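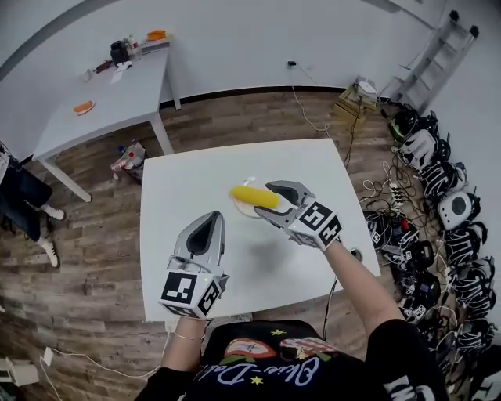 What does a table setter put down first? The plate, placed on the center line of the seat, with its rim two finger widths in from the table edge. Every other item is located from the plate.

Unit 10. Plating and clearing whole foods
Notes by Noémie Gaillard, revised 25 May 2023

10.1 Scope
The unit covers single items served whole on a small plate: corn on the cob, a baked potato, a piece of fruit. Sauced dishes are in Unit 11.

10.2 Plate size
A cob is usually longer than a small plate is wide. Overhang is accepted on both sides if it is equal. With overhang on one side only, the load is off center and the plate may tip when lifted.

10.3 Placing
Hold the cob at mid-length. Lower it level – one end must not touch first – and release when the full length is supported. Small items go beside it afterward, on the side nearer the diner. A cob that rolls is turned a quarter and set down again.

10.4 Clearing
Food comes off before the plate is moved. Cups are cleared last. Plates from the side table are stacked separately, by diameter.

10.5 Practice
Work in pairs, 39 placements each, then change roles. Record drops and second attempts on the Ruren sheet. Sheets go to Mathis Arnaud before the November session.

Reading: Costa, chapter 4, sections on round and oblong foods.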